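My quince tree and I are in our fourth year together

Sep 13, 2026

I planted a quince because a man named Reinhold Heitmann told me not to. He runs a small nursery out past Doldale, and when I asked for something that would give me fruit without much fuss, he looked at my shoes and said, "Then you don't want quince." So of course I drove home with one in the back seat, its top branches poking me in the ear at every stop sign.

The variety is Kuhlmann. If you've never heard of it, neither had anyone at the garden club. Reinhold says it came from an orchard that was pulled up years ago, and that the fruit is lumpy, late and very good. Two of those I can now confirm.

For the first three summers I had leaves. Lovely leaves, to be fair, gray and fuzzy underneath. In the second year there were some flowers, which fell off. In the third year there were more flowers, and one fruit the size of a walnut that a squirrel carried along the fence with real ceremony. I wrote an angry post about that squirrel and I stand by it.

This spring I did two things differently. I quit feeding the tree lawn fertilizer (it was right there in the shed, I was weak), and I finally opened up the middle. Ute Mühlbauer came over with her good saw and we took out every branch that crossed another branch, plus one that hadn't done anything wrong. Ute prunes the way other people clear out a dead uncle's garage. I kept saying "maybe leave that one" and hearing it land in the pile behind me.

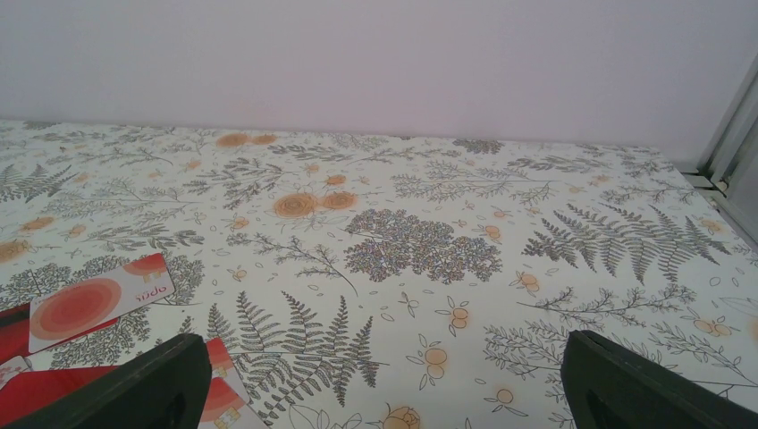

The tablecloth with the gray and orange plants on it, with a few cards in the lower left corner.

By June there were little green fruits all over the south side. I thinned them to one per cluster, which hurts. You stand there dropping perfectly healthy babies into a bucket and telling yourself it's for the others. Svenja Kleinschmidt, who reads this blog mainly to correct it, wrote to say I should have done it two weeks earlier. Noted, Svenja.

Then came the leaf spots. Small dark freckles at first, then yellow leaves on the ground in July, as if the tree had misread the calendar. Quince leaf blight is a fungus and it likes the same thing my yard likes, namely being damp and never getting any wind. I raked up every fallen leaf and put them out with the trash instead of in the compost. I also stopped running the sprinkler over that corner in the evening and laid a soaker hose around the base. The spots slowed down. They did not leave. We've reached an understanding.

The soaker hose has been the real find of the year. I used to water quince the way I water everything, by standing over it with a drink in the other hand until I got bored. Now it gets one long soak a week in dry spells, and the soil stays cool under a thick layer of wood chips kept a hand's width back from the trunk.

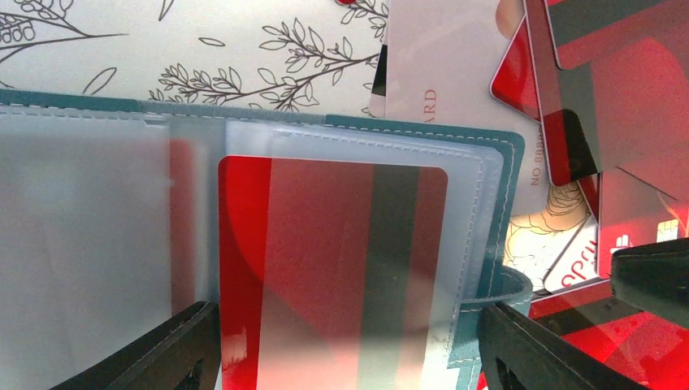 Teal card holder, open, and a lot of loose cards.

So, the harvest. The fruit is still green with gray fuzz, and I'm told to wait until it turns properly yellow and the whole yard smells like a fancy soap. That could be well into next month. Sutrisno Yeoh, two doors down, has already asked for enough to make paste, and has quoted me a price in finished paste that I consider insulting. We're still in talks.

Things to do before then: prop up the low branch on the left, which is carrying more than it should. Find out whether wasps care about quince. Order a second soaker hose. Call Reinhold and mention, very casually, how the tree is doing.

He'll ask about the blight. I'm planning to have a bad connection.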